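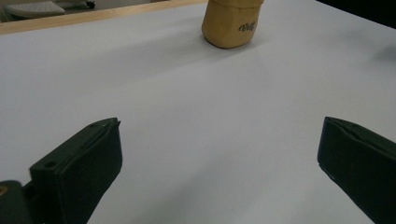
March 5, 2019. Skumen bench, hand-held pair.

Swapped the finger pads on both grippers before lunch. Old pads had gone shiny at the tip and the left one was lifting. New ones cut from the Karunaratne sheet, trimmed with a scalpel, stuck down, clamped and left alone. Screws back in with a drop of threadlock. Do not overtighten the upper one, the boss has already been repaired once.

Encoder zero on the left unit had drifted 12 counts. Re-zeroed closed, then opened fully and read 3359. Right unit reads the same to within noise and was left as it was.

Logger (Vivar build 699) dropped packets twice when both grippers were plugged into the one hub. Moved the right gripper to its own port and ran for 10 minutes with nothing lost. Suspect the hub supply. Will put a meter on it before blaming the firmware again. 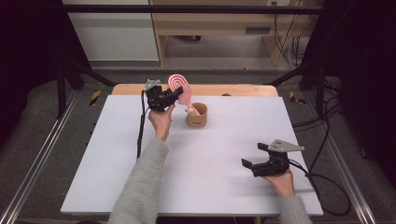 Lollipop and paper cup are a decent test for the new pads. The stick is thin, the head is round and flat, and the cup weighs next to nothing, so any sideways pull should show up straight away. Approach the head from the side with the left gripper and keep the right one low.

Cable on the left unit still hangs where it can catch the work. Needs a clip further up the body and a softer lead. The Oltuvow silicone stuff in the second drawer may be long enough.

To do:
Print two cable clips, PETG.
Meter on hub, both grippers drawing.
Repeat the zero check cold, first thing, before anyone moves the fingers.
Order more pad sheet, one strip left.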